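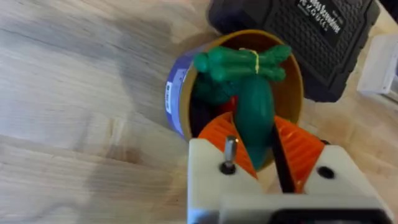 SLIDE 1 - TITLE
Wait for the latecomers. Thank the hosts at Durrani Hall and mention that the coffee is at the back.

Title is "Beans, Start to Finish." I wanted "A Pot of Beans Will Outlive Us All," but it wouldn't fit on the poster.

Hands up if you have a bag of dried beans at home. Keep them up if you know how old it is. (Pause. Most hands drop. Mine would too.)

SLIDE 2 - WHY I COOK BEANS
I came to beans the way most people do, by running out of money. I was living in Vastura, over a dry cleaner, with one burner and a pot I'd found in the oven when I moved in. The first batch took all evening and still crunched. I ate them anyway, standing up, and told myself it was texture.

I've gotten better. Tonight is what I wish I'd known on that first evening, minus the parts about my landlord.

SLIDE 3 - BUYING
Old beans cook badly. They go on cooking for hours and then split without ever getting soft. A store that sells a lot of beans will have fresher ones, so go where the line is long.

Look for smooth skins and not much dust in the bottom of the bag. Write the month on the bag when you get home. I use a marker. I also lose the marker.

(If someone asks about the bulk bins at Tuson Market: yes, they're fine. The scoop is too big. You will go home with more than you meant to.)

SLIDE 4 - SOAKING
This is where people start arguing, so keep moving.

Soak overnight in plenty of water with a spoonful of salt. The salt will not make the skins tough. My aunt believes it does and I have stopped bringing it up at her table.

Forgot to soak? Boil hard for 2 minutes, turn off the heat, cover, leave it for an hour. Or skip it and cook them longer. Lentils don't need any of this and are smug about it.

Kidney beans: say this slowly. Drain the soaking water, then give them a full rolling boil for at least 10 minutes in fresh water before you turn them down. Raw or half-cooked ones can make you properly sick. Do not start them from raw in a slow cooker. Repeat that.

SLIDE 5 - THE POT
Heavy pot, lid a little open. Water two inches over the beans. Half an onion, a bay leaf, a good pour of olive oil, more oil than that.

Once they've boiled, keep the heat low enough that you wonder if it's on. Start tasting after 45 minutes. Taste five beans at a time. One bean will lie to you.

Hold the tomatoes, vinegar and lemon until the beans are soft. Acid keeps them firm. I learned this with a chili I served to 15 people at nearly ten at night, by which point they would have eaten the pot.

SLIDE 6 - THE JERKON STREET SUPPER
Tell the short version. (The long one ran to 20 minutes last April and I saw somebody check the exits.)

We signed up to feed 300. 58 came. It was raining, and there was a game on. We had white beans with rosemary and garlic, and we had them for some time after that. I put them in soup, on toast, in a pie. I gave a tub to the man who came to read the meter.

The useful part: cooked beans freeze very well. Cool them quickly in shallow pans, pack them in their broth with a little room at the top, and get them into the freezer the same day.

SLIDE 7 - THE BROTH
Don't pour it down the sink. If you take one thing home, take this, and a recipe sheet, as I printed far too many.

Use it to loosen pasta, cook rice, thin out a soup. Mash a cup of beans back into it and you have a sauce. Salt at the end and taste it cold as well as hot if you're planning leftovers.

SLIDE 8 - QUESTIONS
Ones I always get:

Gas. Yes. Start with small portions and eat them often. Fresh soaking water helps some people. I have nothing more to add and would like to move on.

Pressure cooker. Good, quick, broth is a bit thinner. Don't fill it past halfway.

Canned. Of course. Rinse them, or don't, and warm them with garlic and oil.

Leave the lights down until the tasting bowls are out. Spoons are in the blue bag. Check for spoons BEFORE starting this time.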